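La humedad justa: cómo conserva su tabaco un fumador de pipa

Una lata recién abierta cambia deprisa, y casi todo lo que se oye sobre cómo frenar ese cambio viene del mundo del puro.
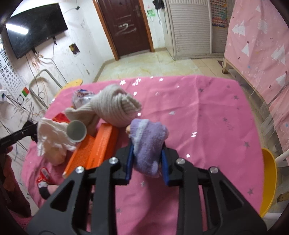 Gunhild Mogensen fuma en pipa desde la universidad y durante años guardó el tabaco en un humidor de cedro heredado de un tío. Las mezclas acabaron sabiendo a madera. El cedro cede su aroma a la hebra y además absorbe parte del agua, así que una Virginia suave pierde carácter en pocas semanas. Hoy usa tarros de vidrio con junta de goma, de los de conserva.

El vidrio no huele a nada y se lava bien. Conviene hervir los tarros, dejarlos secar del todo y llenarlos hasta arriba, apretando un poco con los dedos. Cuanto menos aire quede, más lento será el cambio. En Parri, el estanco que Kaan Eren lleva en una calle lateral cerca del puerto, los venden de tres tamaños. Eren recomienda los pequeños a quien fuma poco.

«La gente compra el tarro de litro porque queda bonito en la estantería», dice. «Luego lo abre cada noche y en febrero tiene paja».

Para saber si el tabaco está en su punto basta con pellizcarlo. Si se queda hecho una bola, le sobra agua y la pipa se apagará o gorgoteará. Si cruje y se deshace en polvo, arderá caliente y picará en la lengua. Cuando vuelve a abrirse despacio al soltarlo, se puede cargar.

El tabaco demasiado húmedo se extiende sobre papel de cocina y se revisa cada media hora. Con el seco hace falta más paciencia. Mogensen lo pone en un cuenco, lo tapa con un paño húmedo que no llegue a tocarlo y lo remueve de vez en cuando. La piel de manzana o de patata funciona, pero trae moho si se olvida dentro, y un tabaco con moho se tira entero.

Otra cosa es el añejamiento. Esben Hedegaard, del club de pipa Trornholm, guarda tarros cerrados durante 5 años o más y anota en la tapa la mezcla y el mes. Las Virginias se oscurecen y se vuelven más dulces. Las mezclas con mucha latakia van en dirección contraria y pierden humo, de modo que él las fuma antes de los cuatro. Las aromáticas no las guarda.

El sitio importa tanto como el recipiente. Un armario interior, sin sol y lejos de la cocina, sirve en casi cualquier casa. La nevera reseca y el congelador quiebra la hoja.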